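Proltgate Outbreak Notification System
Section 4: Setting up a reporting site

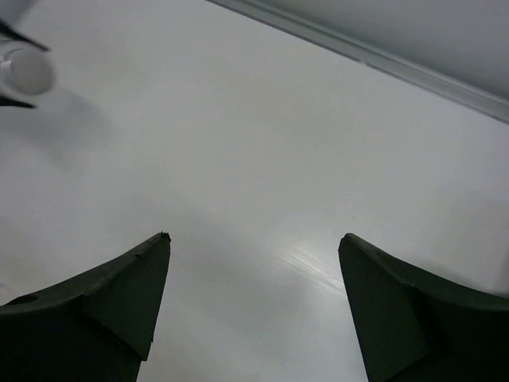 A reporting site is any clinic, hospital ward, pharmacy or care home that sends daily case counts to the district health office. Each site must be set up once before it can send a return. The work is done by the district administrator, with a contact at the site available by telephone.

4.1 Before you start

You will need:

- a district administrator account with the "Sites" permission
- the site's registration letter, which carries its site code
- the name and telephone number of a main contact and a deputy
- the list of notifiable conditions in force in your district

Site codes have four digits. Code 1418 is reserved for training and may be used for practice. Returns sent under 1418 are deleted overnight and are never passed to the national register.

4.2 Creating the site record

1. Sign in and open Sites > New site.
2. Type the site code. If the code is already in use, the field turns red and the Next button is greyed out. See 4.6.
3. Type the site name exactly as it is spelled in the registration letter, including any accents.
4. Choose a site type. A care home with its own nursing ward is entered as "Care home (nursing)".
5. Choose the district. For sites in Estov, choose Estov North or Estov South; the plain "Estov" entry is kept for returns made before the district was divided.
6. Press Next. The record is saved as a draft.

Note: The site type cannot be changed once the first return has been accepted. If the wrong type has been used, close the record and create a new one with a new code.

4.3 Adding contacts

1. Open the draft record and choose Contacts > Add.
2. Enter the main contact. Names may contain any letter in the extended Latin set, so Mārtiņš Lepik and Arben Stojanović can be entered as written.
3. Enter a telephone number that is answered outside office hours.
4. Repeat for the deputy. The two contacts may not share a telephone number.
5. Press Send codes. Each contact receives a six-digit code by text message and must read it back to you. Codes expire after 10 minutes.

Caution: Do not enter patient details in the Notes field on this page. Notes are visible to every site in the district.

4.4 Setting the reporting schedule

1. Choose Schedule. The default is one return a day, due at 18:00.
2. To move the due time, select it and type a new one in 24-hour form. The latest time accepted is 20:00.
3. Tick Weekend returns if the site is open on Saturdays or Sundays. Leave it clear for sites that close, or the system will record a missed return for each closed day.
4. Under Alert level, leave the setting at Routine unless the district office has instructed otherwise in writing.

At alert level Raised, a nil return is required even when there are no cases. At Routine, a nil return is optional. A change of level takes effect from the next due time and does not alter returns already sent.

4.5 Sending a test return

1. Set the record to Test.
2. Ask the site contact to sign in, open Today's return and enter 1 against any condition.
3. Ask the contact to press Submit and read out the receipt number.
4. In your own session, open Inbox > Test and check that the receipt number matches.
5. Set the record to Live.

Caution: The first return sent after the record is set to Live is treated as real. Confirm that the contact has closed the test form before you make the change.

4.6 Common faults

Code already in use. Search for the code under Sites > Closed. Codes from closed sites are not released automatically. Ask the Zima support desk to release the code, quoting the registration letter.

Text message not received. Check the country prefix. Landline numbers are accepted by the form but cannot receive codes.

"Return too large". A file upload is limited to 2000 rows. Split the file by condition and send each part separately.

Receipt number does not match. The contact is probably signed in to another site. Ask them to sign out and repeat 4.5 from step 2.

Section revised 8/22/25. For bulk set-up from a spreadsheet, see Section 5.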